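Mon 12 September - fruit wash trial, Flellbridge bench

Second go at the Pinum rinse. Their sheet says plums keep longer after a five minute soak.

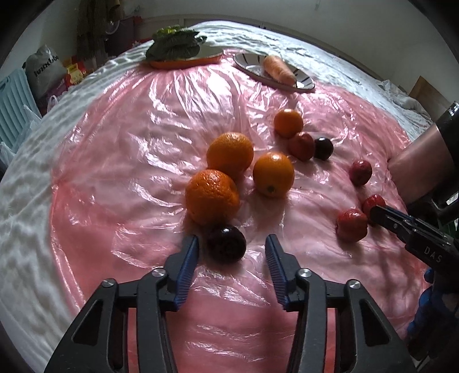

I don't buy it yet. The first batch had 31 plums in the rinse and 31 in plain tap water, and the tap water lot looked just as good to me on day six. Rastau thinks our water is too hard. Maybe, but then the sheet ought to say so.

Changes this time: same crate for both lots, same shelf, lids off. Weigh every morning before the heating comes on. Starting weight of sample 5 was 554 g on the old scale and I want that checked on the Mustonen one, which has been reading high.

Also, what counts as "spoiled"? Last time we each used our own idea of it - soft spot, split skin, smell. Pick one. I vote split skin.

Not ordering more rinse until there's a gap I can see without squinting at the chart.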